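3.2　縫い目間隔の測定と受講者の作業手順

本節では、革手袋の手縫いにおける縫い目間隔のばらつきと、受講者が実際にとった作業手順との関係を述べる。前節で見たとおり、手袋の縫製では靴や鞄にくらべて薄い革を扱い、菱目打ちで先に穴をあける方法があまり使われない。針を刺す位置はその場の目測で決まることが多く、縫い目間隔には縫い手の癖がそのまま残る。

調査の対象は、Ersteadの手工芸教室で手袋の講座を受けた39人である。講座は2月に始まり、講師はGiorgia Parisiが務めた。受講者のうち23人は革の手縫いの経験がなく、残りは財布や小物入れを縫った経験があった。布の縫製経験は分類に用いていない。事前の聞き取りでは布の経験を「ある」と答える基準が人によって大きく違い、学校の授業だけの者と、日常的に服を縫う者とが同じ回答になっていた。

材料は全員に同じものを配った。革は植物タンニンで軽くなめした山羊革で、厚さのむらが目立つ部分は裁断の前に取り除いた。糸はFostosardの麻糸を用い、受講者が各自で蝋を引いた。蝋引きの回数は指定しなかったため、糸の硬さには個人差が出ている。この点は後で述べる結果の解釈にかかわる。針は三角針を基本とし、革が伸びて扱いにくいと申し出た者には丸針への交換を認めた。

型紙は甲側と掌側を一枚で取り、親指とマチを別に裁つ形式である。マチは指の股に入る菱形の小片で、型紙の中で最も小さく、裁断のときに左右を取り違えやすい。Parisiは小片の裏に鉛筆で記号を書くよう指示したが、記号を書かずに並べた順番だけで管理する受講者もいた。取り違えが起きた場合は裁ち直しとし、その作業時間は記録から除いた。

図2　手首の側から見たロボットハンド。指の関節部に青い光が見える。

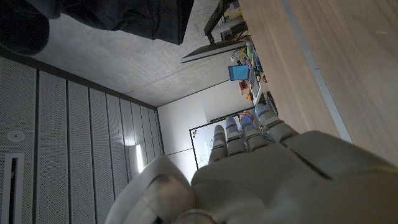

縫い目間隔は、隣り合う針穴の中心どうしの距離として定義した。測定区間は小指側の外縫いと親指の付け根の二か所である。外縫いはほぼ直線で、革の張りが一定に保たれやすい。親指の付け根は曲線が強く、縫い進めるにつれて革の向きを持ち替える必要がある。二つの区間を分けて扱ったのは、予備調査の段階で、直線では均一に縫える者でも曲線に入ると間隔が詰まる傾向が見られたためである。

測定には目盛り付きの拡大鏡を用いた。革を平らに押さえると縫い目が伸び、実際より広い値になるので、手袋には木型を入れ、着用時に近い状態で読み取った。最初に得た縫い目は3000を超えたが、糸が革に沈んで穴の中心が判別できないもの、縫い直しの跡と重なるものを除き、2130を分析に用いた。除外の判断は筆者とGaetano Marchettiが別々に行い、一致しなかった箇所は現物を前に協議した。協議でも決まらないものは除外した。

外縫いの区間では、経験のある者とない者の間で間隔の平均に目立った差はなかった。差が現れたのはばらつきのほうで、未経験者では縫い始めの数針が広く、次第に狭くなり、糸の継ぎ目のあとで再び広がるという形が繰り返し見られた。糸を継ぐと手が止まり、針を持ち直す。その直後の一針は、直前の縫い目を見ずに刺されていることが多かった。経験者にも同じ形はあったが、広がりは小さく、二針目で元の間隔に戻っていた。

親指の付け根では様子が異なる。未経験者の間隔は全体に狭く、とくに曲線の内側で針穴が寄った。穴が寄ると革の縁が弱くなり、糸を引いたときに裂けることがある。裂けた例では、いずれも蝋を多く引いた硬い糸が使われていた。ただし糸の硬さは手触りによる三段階の評価にとどまり、硬さだけを原因とみなすことはできない。革の部位による伸びの違いも重なっていると考えられる。

作業手順については、講座の各回の終わりに受講者へ短い記入用紙を配った。設問は、その日に縫った順序、持ち替えの有無、途中でほどいた箇所の三つである。記入は自由記述とした。「なんとなく親指から縫った」「指先は怖いので最後にした」といった回答が多く、教本どおりの順序を最後まで守った者は少なかった。教本では親指を先に仕上げ、続いて甲の飾り縫い、マチ、外縫いの順に進む。実際には、外縫いの直線部分を先に少し縫い、手を慣らしてから親指に戻る者が目立った。

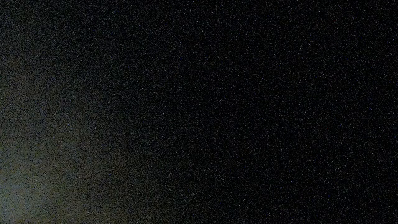

この順序の入れ替えは、縫い目の均一さに関して不利に働いていない。外縫いから始めた受講者の親指部分は、教本どおりに進めた者の親指部分とくらべて、間隔のばらつきがやや小さかった。直線で自分の縫い幅をつかんでから曲線に入ったことが影響した可能性がある。一方、外縫いを途中で止めると糸端の処理が一か所増え、その部分が厚くなる。着用したときに小指の側面に当たるという感想が複数あり、仕上がりの評価は均一さだけでは決まらない。

道具の違いにも触れておく。受講者の一部は、革を挟んで固定するBassiの木製クランプを用いた。クランプを使うと両手が空き、外縫いの間隔は安定する。しかし親指の付け根では挟める幅が足りず、結局は手で持って縫うことになった。Arkineの指ぬきは全員に貸し出したが、途中で外した者が多い。理由としては、針先の感触がわからなくなる、大きさが合わない、という二つが記入用紙に挙がっている。指ぬきを外した時点が用紙から特定できない例があるため、使用の有無による比較は行わなかった。

測定値の再現性を確かめるため、一部の手袋については日をおいて同じ区間を読み直した。再測定は2007年10月11日（木曜日）に行い、最初の測定値を伏せた状態でMarchettiが担当した。外縫いでは二回の値がよく一致した。親指の付け根では差がやや大きく、木型の入れ方によって革の張りが変わったことが主な要因とみられる。このため、以下の分析では親指の付け根について個々の縫い目の値を用いず、連続する五針の平均を単位とする。

なお、左右の手袋の差は本節では扱わない。ほとんどの受講者が左手用を先に縫っており、左右の差には型の違いと習熟の影響が混ざっている。二組目まで縫い終えた受講者に限れば両者を分けて見ることができるので、この点は3.4で取り上げる。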